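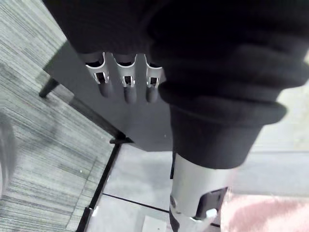
布カバー縫製事業 進捗報告

提出日:1/24/24
提出者:Araba Kwofie(Eshun縫製室)
提出先:Mutora助成担当 Wafula Kimaro様

いつもご支援をいただき、ありがとうございます。前回の報告の後の作業について、次のようにご報告いたします。

1.縫製の状況
筒形の布カバーは、計画の2,000枚のうち551枚が完成しました。色はすべて黒です。計画より遅れていますが、裁断は先に進んでおり、縫う前の布が1,979枚分、棚にそろっています。この中には予備の分も入っています。

2.布について
現在の布は厚くて柔らかく、つやがありません。光をあまり反射しないので、金属の部品のそばに置くと、部品のほうだけがとても明るく見えます。使う方からは、この点が良いという意見をいただきました。一方で、布が余るところではひだが何段も重なり、丸くふくらみます。細くなる口の近くに大きいひだが集まると、手で直すのに時間がかかります。Tolera Ejiguが型紙を直し、長さを少し短くした試作品を三枚縫いました。ひだの量は減りましたが、曲げたときに布が引っぱられるという問題が残っています。長さはまだ決めていません。

3.表面の毛羽
表面に細かい毛羽があり、糸くずがつきやすいです。黒なので白いくずが目立ちます。検品の前にブラシをかける作業を加えました。この作業はKekeli Dramaniが担当しています。

4.費用
材料費の支出は3,241ドルです。主に布と糸の代金で、ミシン針の代金も含みます。領収書の写しは別の封筒でお送りしました。Brimachから買った糸は、途中で切れることが多かったため、次の注文では太いものに変えたいと思います。単価が少し上がりますが、予算の中で払える見込みです。

5.次の予定
2月の初めに型紙の長さを決め、その後、残りの縫製を続けます。Grostsideの倉庫に送る箱の大きさも、そのときに決めます。ひだをつぶさないで入れるためには、今の箱は浅いと考えています。

お願いがひとつあります。型紙を変更する場合、変更届が必要かどうかを教えていただけますでしょうか。必要でしたら、Salamatu Ayaabaが書類を準備いたします。

どうぞよろしくお願いいたします。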